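Flalon Household Water Use Readings

README for the February release

Overview

Flalon is a table of household water meter readings with a short set of notes about each dwelling. It was put together to compare indoor and outdoor use in small towns where billing is done by quarter and finer detail is not normally kept. The release covers 16 dwellings in the Denditz supply area and holds 1,166 readings in total. Each reading was taken by someone living at the address, who wrote down the dial figure and the time on a paper sheet. The sheets were typed up twice and the two versions compared.

The data are suited to teaching, to testing methods for filling gaps in irregular series, and to rough work on seasonal outdoor demand. They are not suited to estimating use for a whole town. The dwellings were not chosen at random and detached houses with gardens are over-represented.

What is in the release

readings.csv - one row per meter reading
dwellings.csv - one row per dwelling
events.csv - notes on leaks, absences, visitors and meter changes
codes.txt - full list of codes used in the other files
README.txt - this file

All files are UTF-8 with Unix line endings. The separator is a comma. Text fields that contain a comma are quoted. Missing values are left empty and never written as zero or -1.

Fields in readings.csv

dwelling_id - two letters and two digits, matches dwellings.csv
read_day - day number counted from the start of the study
read_time - local time, 24 hour clock, to the nearest five minutes
dial_kl - dial figure in kilolitres, three decimal places where the meter shows them
reader - A or B, where B is any second person in the same dwelling
source - P for paper sheet, T for a reading phoned in
flag - quality flag, see below

Day numbers are used in place of calendar dates so that a dwelling cannot be matched to a billing record. The day of the week can be recovered because day 1 is a Wednesday. Local time includes daylight saving. The changeover is marked in events.csv with the code DS and no correction has been applied.

Fields in dwellings.csv

dwelling_id - as above
occupants - usual number of people, capped at five
garden - none, small, medium or large, as judged by the occupant
tank - yes or no, whether a rainwater tank is plumbed to the house
washer - front or top, the type of washing machine
shower - rated flow of the main shower head in litres per minute, if known
meter_type - code for the meter body, see codes.txt

The tank field needs some care. A dwelling with a tank used only for a garden tap is recorded as no. Two dwellings changed their plumbing part way through the study and are recorded as they stood on day 1, with the change entered in events.csv.

Tap and kettle use

A supplementary question on the paper sheet asked for the volume drawn at the kitchen tap for drinking and hot drinks. Most occupants measured this with whatever vessel they normally used and gave its capacity once at the beginning. These volumes are very small next to the dial figures and fall below the resolution of the older meters. They are in events.csv under the code KT, in millilitres, and should be treated as self-reported. 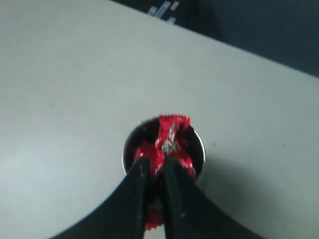 Capacity was taken to the brim unless the sheet said otherwise. Where an occupant gave a capacity in fluid ounces it was converted using the imperial ounce and rounded to the nearest five millilitres. Any capacity over 400 mL was queried with the occupant. If there was no reply the KT entry was kept and flagged Q.

Quality flags

0 - no known problem
1 - dial figure lower than the previous reading
2 - implied use more than four times the median for that dwelling
3 - time missing or illegible, set to noon
4 - reading inferred from a partial figure
Q - queried and not resolved

Of the 1,166 readings, 945 carry flag 0. Flag 1 nearly always comes from a transposed digit. The original figure has been kept in these cases, even where the intended value is obvious, so that users can apply their own rule. A reading can carry only one flag. If more than one applies, the one highest in the list above is used, except that Q overrides all others.

Processing

Sheets were typed into a form in Grokeo, which checks that each field is the right type but does not check values. The second typing was done without sight of the first. Differences were settled by going back to the sheet. The merged table was exported and flagged with a short script, which is not part of this release because it reads the original calendar dates.

No smoothing, interpolation or outlier removal has been done. Daily use is not supplied and has to be derived from consecutive readings. Intervals vary from less than one day to more than two weeks, and dividing a long interval evenly over its days will hide any watering pattern.

Known problems

Dwelling WA03 has a meter in a shared pit. Readings before the meter change may belong to the neighbouring property, and the series should be split at the MC event.

Readings phoned in have no sheet behind them and were typed once only.

Garden size was not measured. One occupant's medium may be another's large.

Leak events give the day on which the leak was noticed. The start of a leak is unknown and can sometimes be estimated from a step in the overnight figures, where these exist.

The shower field is empty for more than half the dwellings.

Relation to Wan

An earlier table called Wan used the same sheet layout in a different supply area. Its identifiers overlap with those in Flalon - WA03 appears in both and refers to different addresses. Add a prefix before joining the two. Wan also records dial figures in litres, and its flag 2 uses a threshold of three times the median.

Licence and use

The files may be copied, changed and redistributed with credit to the Flalon data set. Please state the release month and whether flagged rows were included. Do not attempt to identify dwellings or occupants. Corrections should quote dwelling_id and read_day, and will be listed in a changes file with the next release.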